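# Sobre Gastix

Gastix prepara y expide artículos blandos de pequeño formato y textil estampado para tiendas de regalo. 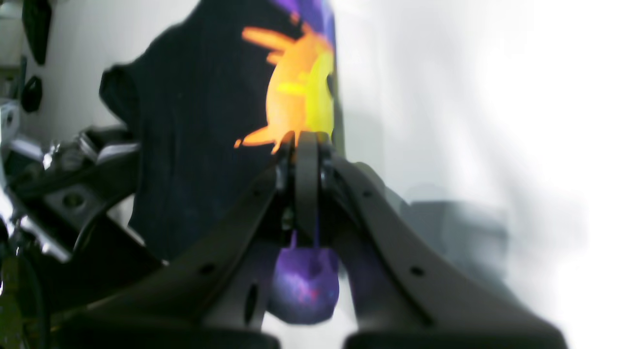
## Actividad

La empresa trabaja con dos familias de producto:

- **Colgantes blandos.** Piezas redondeadas de tacto blando, con acabado liso o moteado. El tono morado con motas azules y rosas pertenece a la serie Marar.
- **Textil estampado.** Prendas y paños de algodón, en su mayoría negros, con motivos de dibujos animados en colores vivos. Se agrupan en la serie Sanov.

Gastix no fabrica. Recibe el género a granel, lo revisa, lo etiqueta y lo embala según el pedido de cada tienda. El catálogo en vigor consta de 232 referencias.

## Instalaciones

El almacén ocupa una nave de casi 700 metros cuadrados, dividida en zona de recepción, mesas de revisión, estanterías y muelle de salida. El textil se guarda doblado o colgado, según la referencia. Los colgantes se almacenan en cubetas separadas por color y los tonos oscuros no comparten cubeta con los claros.

## Revisión

En los colgantes se comprueban la unión del cordón, el cierre de las costuras y la uniformidad del moteado. En el textil se examinan los bordes del estampado, la tensión del tejido y la ausencia de hilos sueltos. Las piezas con defecto se devuelven al proveedor con una ficha de incidencia; las dudosas pasan una segunda revisión antes de clasificarse.

## Embalaje y pedidos

Los colgantes se embalan en cajas de 300 unidades, con separador de cartón entre capas. El textil va en bolsa individual, con la talla y la referencia en el exterior. El pedido mínimo es de 2 cajas por referencia, combinables dentro de la misma serie.

La preparación de los envíos se gestiona con Fedance, el programa interno de pedidos. Cada bulto sale con albarán y número de lote. Las reclamaciones por faltas o daños se tramitan con ese número y una fotografía del bulto sin abrir.

Última revisión de esta página: 04/05/2026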